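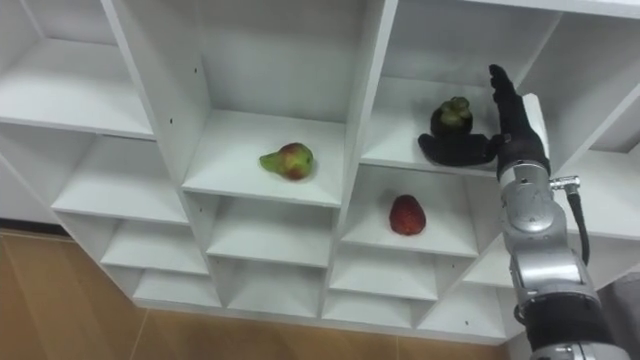
Chapter 4
Gathering Examples

What this chapter covers
Planning a collection before the robot is switched on
Episodes, attempts and sessions
Varying the layout of a task
Choosing where the cameras go
Keeping, marking and discarding recordings

4.1 Where the examples come from

Chapter 3 treated the training set as something you already had. A file was opened, a table of observations and actions came out of it, and the learning could start. In this chapter we go back a step and look at how such a file gets made.

A robot that learns from examples needs records of the task being carried out. Each record pairs what the robot sensed at a given moment with the command it was sent at that moment. One complete run of the task, from the starting pose to the end, is called an episode. A group of episodes recorded with the same hardware settings is a session. People use these words loosely in the lab, and you will hear "demo," "take" and "run" for the same thing. We will stay with "episode."

The running example in this part of the book is the Grarum collection. The task is to pick items of fruit from an open shelving unit and put them in a basket. The finished collection contains 3,351 episodes, and a further 377 were recorded and then discarded. We will come back to the discarded ones in Section 4.4, as they teach more about the process than the good ones do.

The task sounds easy, and for a person it is. For a two-armed robot it has several parts that can each go wrong. The robot must find the item, bring a hand to the right compartment without striking a divider, close the fingers on something round, back out, and release over the basket while the other hand holds the basket still.

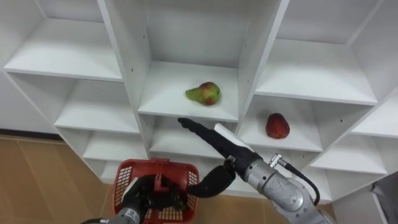 Photo: Grarum collection, Prosik Robotics Lab. Used with permission.

4.2 Varying the layout

Suppose every episode had a pear in the same compartment, facing the same way. A model trained on those episodes could do well by learning one arm movement and ignoring the camera altogether. It would score well on a test with the same layout and fail as soon as the pear was moved one compartment over.

The cure is to change the layout on purpose and to write down what was changed. In the Grarum collection the following were varied:

Which items were on the shelves
Which compartments they were placed in
Which way a long item, such as a pear, was pointing
How far back on the shelf each item sat
Where the robot stood at the start of the episode

Other things were held fixed. The shelving unit stayed the same, and so did the job given to each hand. Whether to hold something fixed is a design choice. It makes the collection smaller and cheaper, and it also limits what you can claim about the trained model later. A model that has only seen white shelves has told you nothing about how it will handle brown ones.

Layouts should be drawn up before the session. An operator who makes them up on the spot will drift toward the ones that are comfortable to do, usually at chest height and near the front edge. The Grarum team printed a layout sheet for each session and worked down it in order.

4.3 Where the cameras go

A camera at the head of the robot moves with it and shows the hands and the items close up. This is the view the trained model will have when it works alone, so it must be part of every episode. Its weak point is that an arm can block the very item it is reaching for.

A fixed camera beside the workspace gives a steadier picture. It shows the stance of the legs, the run of the cables and the distance between the robot and the furniture. Reviewers rely on it when they need to work out why an episode went wrong. Whether it should also be given to the model is taken up in Chapter 7.
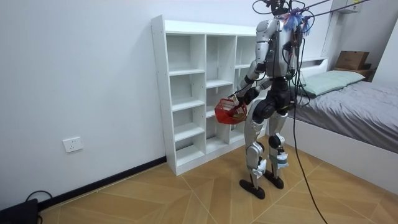 Text by M. Dunbar
Lecturer in Robot Learning, Baltel Technical College

Both cameras must share a clock. If one stream lags behind the other, a command will be paired with a picture from the wrong moment, and the error is hard to spot by eye. Check the timing at the start of each session and again after any cable has been unplugged.

4.4 Keep, mark or discard

Every episode is reviewed after the session by someone other than the operator. The reviewer gives it one of three labels. "Keep" means the task was completed and all streams are whole. "Mark" means the task was completed with a fault worth noting, such as a second try at a grasp. "Discard" means the recording cannot be used for training.

A marked episode stays in the collection. Second tries show the model how to recover, and a set with none of them tends to produce a robot that freezes after its first miss.

Before reading on, write a one-page layout sheet for a task of your own choosing. You will need it for the exercises in Section 4.5.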